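## 4. What Shoppers Told Us at the Counter

We came into this part of the study expecting to hear mostly about price, and we did hear about price, but the conversations kept wandering back to the label and to the person standing on the other side of the counter. Our interviews took place in two towns, Tornley and Tarnard, with 23 adults over the age of sixty who had bought a cannabis edible for the first time within the past year. Most of them were interviewed at home, often with coffee and sometimes with the package itself sitting on the kitchen table, and we are grateful for how patiently they put up with our questions.

### 4.1 Reading the label

Nearly everyone began by telling us that they read labels as a matter of habit. They read them on soup and on cold medicine, and they had figured that an edible would be more or less the same kind of thing. What tripped them up was the difference between the amount in the whole package and the amount in a single piece. A retired school bus driver in Tornley told us she had read the large number on the front, assumed it was what she would be eating, and put the bag in a drawer for a month because it scared her. Her neighbor had the opposite trouble: he took the smaller number to be the total and thought the product must be very weak.

Type size came up too, as one might expect, though a little less than we had guessed. Several people had already worked out their own way around it (a magnifier by the phone, a grandchild, a good lamp) and were rather proud of it. Wording bothered them more. "Serving" made sense to them, since they knew it from food. "Dose" made them think of a doctor, and then they wanted to know where the doctor was. When a package used both words, as some did, people tended to believe that the two must mean different things, and they went looking for the difference.

### 4.2 Color, shape, and the feeling of being the customer

We did not set out to study looks, and our interview guide had only a single question on it, but the answers were long and we would be sorry to leave them out. Many of our participants said that the shelves seemed to be meant for somebody else, usually somebody younger. They talked about bright lettering and jokes they didn't get. A few said they would be embarrassed to have the package seen in their recycling. At the same time, the plain, medicine-like boxes were not the hit that one shop manager had told us they would be. One man in Tarnard said that he had enough boxes like that already, thank you, and that if he was going to spend his own money on a treat it might as well look like one.

Figure 2. Pink dice and a pink block on a wooden tabletop. 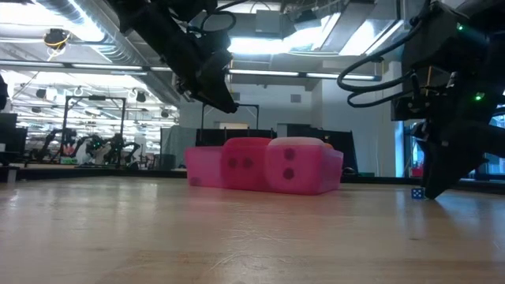
That last remark stayed with us, and we went back through the transcripts with it in mind. Participants who used edibles mainly for sleep or for sore joints liked calm packaging with the facts set out in front. Those who thought of the purchase as a bit of fun, something to share with a sister or a spouse on a quiet evening, wanted some cheer in it. The same person could want both, depending on the week, and we would caution designers against treating "older shoppers" as a group with one taste.

### 4.3 The person behind the counter

Whatever the label left unclear, people hoped the clerk would clear up. At Paiva, a small family-run shop in Tarnard where a good share of our participants had bought their first product, new customers are invited to sit down before they choose anything. This was mentioned with real fondness. Having a chair seemed to matter nearly as much as what was said in it, and more than one person told us that they had asked things sitting down that they would never have asked in line.

To see whether these impressions held up beyond our interviews, Zuleica Mendonça coded 1,392 written comments left by customers at the shop. She used Jallex, the comment-sorting program adopted for the wider project, and then read every comment by hand, a job that ran well into September. Comments about staff were longer and more detailed than comments about products, and they were also warmer. Complaints about staff were mainly about being hurried. Complaints about products were mostly about packages that were hard to open, a subject we take up in Section 5 along with the question of child-resistant closures, where the needs of grandparents and the safety of grandchildren have to be thought through together.

We should add a word on what these findings can't tell us. Our participants all finished their first purchase and were willing to talk about it with strangers. People who walked in, looked around, and walked out again are missing from our interviews, and so are those who drove by and never parked. We suspect that their accounts of the shelves would be sharper than the ones we have reported, and we would very much like to hear them in later work.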